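Gripper cell budgeting

Gripper cell budgeting is the part of automation planning in which a buyer works out what a robot arm with a gripper will cost to purchase, install and keep running. It covers the arm and gripper themselves, along with the table, guarding, wiring, software, spare parts and staff time that make up a working cell. It is a surprisingly lively subject, and a good budget can tell the story of a whole cell before a single bolt is ordered!

Scope

Most planners split the budget into equipment, integration and running costs. Equipment includes the arm, its controller, the gripper and any cameras or sensors. Integration includes mounting plates, cable routing, programming and acceptance tests. Running costs include replacement finger pads, service visits, electricity and the hours spent changing over from one product to another.

The gripper is often a small line in the total, yet it shapes many of the others. Finger travel limits the parts a cell can handle, finger length affects reach into bins and shelves, and the weight of the gripper is subtracted from the payload of the arm. Buyers who choose the arm first sometimes find that they need the next size up.

Planning in simulation

Simulation is now a common early step, and a wonderfully useful one. A planner loads a model of the gripper into a virtual room, adds simple shapes for walls, cabinets and machines, and checks clearances before asking for quotes. Plain gray models are usually enough at this stage, and fine surface detail can wait.

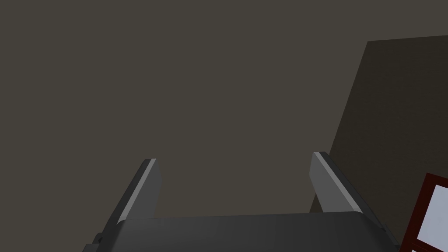 Simulated view over a parallel-jaw gripper with its fingers open and nothing between them.

Work of this kind has its own place in the budget. Software seats, a capable computer and modeling hours are normally entered under integration. Supplier models are often free, but they still have to be checked against the data sheet, especially the mounting pattern and the full opening of the jaws.

The Clirside plan

A well-documented small project is the Clirside packing cell in Bolton, planned by Britta Baumgart for the parts supplier Hidis. Baumgart listed 218 part types and sorted them by width and weight before looking at any catalog. Of these, 188 could be handled by one parallel-jaw gripper with a single set of fingers. The others were left to hand packing in the first phase, and the money saved went into a second set of fingers and a spare gripper.

Her plan, dated 2019-06-08, set aside 778 hours for integration - a figure that drew some gasps at first, but covered modeling, wiring, programming and training together. The cell was reviewed in November, and the part list was kept as the basis for the second phase.

Quotes and spares

Quotes are easier to compare when every supplier receives the same part list, cycle time and floor plan. The Durán sheet, a one-page form named after the workshop that first circulated it, asks for delivery time, warranty, spare finger prices and the cost of a return visit on separate lines. Many planners love it for its plainness.

Spare fingers are commonly ordered with the first gripper, along with pads and fasteners. A typical entry in a Durán sheet reads "pads, change at 2000 hours," with the price per set beside it. Custom fingers should be quoted with their drawings included, so that replacements can be made elsewhere later.

See also

End effector
Payload
Robot cell
Total cost of ownership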